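3. 탁상 재봉틀 Kesberg 2 처음 꺼내서 첫 땀까지

저는 이 재봉틀을 석 달째 쓰고 있고, 동봉된 설명서가 너무 불친절해서 제 식으로 다시 적어 봤어요. 1장 개봉이랑 2장 부품 이름은 앞 페이지에 있으니 이미 보셨다 치고 바로 갑니다. (2010년 7월에 한 번 고쳤어요. 밑실 부분 순서가 틀렸다고 Ailbhe Fitzgerald 님이 메일 주셨거든요, 감사합니다!)

3.1 자리 잡기

1) 흔들리지 않는 책상을 고르세요. 저는 처음에 접이식 탁자에 올렸다가 속도를 올리자마자 실패꽂이가 덜덜 떨려서 식탁으로 피난 갔어요.
2) 오른쪽으로 90cm 정도는 비워 두면 편합니다... 라고 쓰고 싶은데 저희 집도 그만큼은 안 나와요. 손바퀴를 돌릴 때 팔꿈치가 벽에 안 닿으면 됩니다.
3) 전원 스위치가 꺼짐 쪽인지 보고 나서 페달 선, 전원 선 순서로 꽂습니다.

주의: 페달 위에 실패나 가위 올려놓지 마세요. 저는 올려놔 봤습니다. 네.

3.2 바늘 끼우기

1) 손바퀴를 몸 쪽으로 돌려 바늘대를 맨 위로 올립니다. 반대쪽으로 돌리면 실이 엉켜요.
2) 노루발은 내려 두세요.
3) 바늘의 납작한 면을 뒤로 보내고, 끝까지 쑥 밀어 올린 채로 나사를 조입니다. 덜 올라간 바늘이 땀 건너뛰기의 제일 흔한 범인이에요.

참고: 저는 면은 90번 바늘로 거의 다 해결합니다. 청바지 단은 더 굵은 걸로 바꾸시고요.

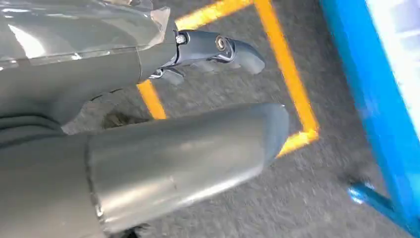

회색 몸체와 끝이 휜 금속 부분

3.3 밑실 감기

1) 빈 보빈을 감기 축에 꽂고 오른쪽으로 딸깍 밀어 줍니다.
2) 실 끝을 보빈 구멍으로 빼서 손으로 잡고, 페달을 살살 밟으세요. 몇 바퀴 감기면 멈추고 실 끝을 바짝 자릅니다.
3) 다시 밟아서 끝까지 감습니다. 꽉 차면 알아서 멈추는데, 제 건 가끔 안 멈춰서 눈으로 보고 발을 뗍니다.
4) 축을 왼쪽으로 되돌리세요. 이걸 까먹으면 바늘이 꿈쩍도 안 해요! 고장 난 줄 알고 Vercombe 고객센터에 전화까지 했다가 얼마나 민망했는지 모릅니다.

3.4 윗실 걸기

1) 이번엔 노루발을 올립니다. 내린 채로 걸면 실이 장력판 사이로 안 들어가요.
2) 실패에서 나온 실을 뒤쪽 고리, 앞쪽 홈, 실채기, 바늘대 고리 순서로 걸어요. 몸체에 찍힌 화살표 번호만 따라가면 되는데 실채기를 빼먹기가 참 쉽습니다.
3) 바늘귀는 앞에서 뒤로. 실 끝을 비스듬히 자르면 훨씬 잘 들어가요.
4) 왼손으로 윗실을 잡고 손바퀴를 한 바퀴 돌리면 밑실이 고리처럼 딸려 올라옵니다. 두 가닥 다 노루발 밑으로 해서 뒤로 넘기세요.

3.5 시험 박음질

1) 실제로 쓸 천의 자투리를 두 겹으로 접어 넣습니다. 한 겹으로 시험하면 장력이 좋아 보이다가 본 작업에서 배신당해요.
2) 직선 박기, 장력은 가운데에 놓고 천천히 한 줄 박아 보세요.
3) 뒷면에 실이 뭉치면 십중팔구 윗실 문제예요. 장력 다이얼부터 만지지 마시고 3.4를 처음부터 다시 하세요.
4) 윗면에 밑실이 점점이 올라오면 장력을 한 칸씩 낮춥니다.

주의: 박는 동안 천을 뒤에서 잡아당기지 마세요. 바늘이 휘어서 침판을 때립니다. 저는 Trando 바늘 한 통을 이걸로 다 해 먹었어요.

3.6 오류 표시

창에 407이 뜨면 보빈 덮개가 덜 닫힌 거예요. 전원을 끄고 덮개를 뺐다가 다시 밀어 넣으면 사라집니다. 그래도 남아 있으면 북집 밑에 보풀이 꼈을 수 있으니 6장 청소 편을 먼저 보세요. 에어 스프레이는 보풀을 안쪽으로 밀어 넣으니까 작은 붓으로 쓸어내시고요.

다음 장은 지그재그랑 단춧구멍인데, 단춧구멍은 저도 아직 연습 중이라 사진은 천천히 올릴게요.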